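Airing out blankets in October?

gillies48
I wait for the first cool week, then everything gets a good long airing on the line — my grandmother swore by it, and I do love that smell! 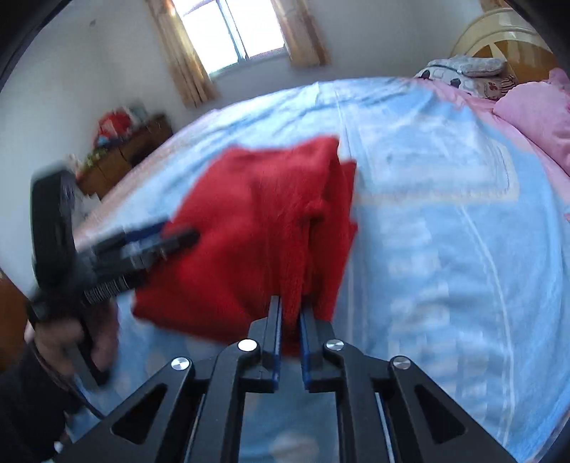 Red one, on the blue bedding

keiryule
Lovely color! I'd skip the line, though. Pollen gets me every time, so mine go by an open window.

gillies48
Oh, but a window is never the same, Keir! Try 6 in the evening, once the breeze drops.

skokus115
With Keir on this one, sorry.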